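March, late evening

Third week of the hand comparison and my notes are finally in one folder. Wycliffe ran the Sedow settings this morning while I did the Wetham ones, both in simulation, on the same kitchen counter layout. We gave each controller 500 tries and let the batch run through lunch.

The Wetham controller is smoother on the approach but slow to close. Sedow closes fast and overshoots the wrist angle, same as last week. I changed the damping 2 times and got very little for it. Wycliffe thinks the contact model is to blame. I think it's the delay, which I have set at 30 milliseconds and haven't touched since we started.

Mudassar called from Famulthorpe at four. He wants a choice by the end of the month - I said we'd need seven more batches first. He didn't like that but he didn't say no.

Saved one view from the afternoon run to keep with these notes.
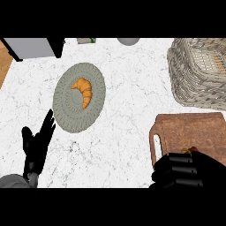 Left hand by the croissant plate, right gripper over the cutting board.

Tomorrow: change the delay, leave everything else alone, rerun Sedow. Also ask Wycliffe where he put the old joint limits file. Bed now.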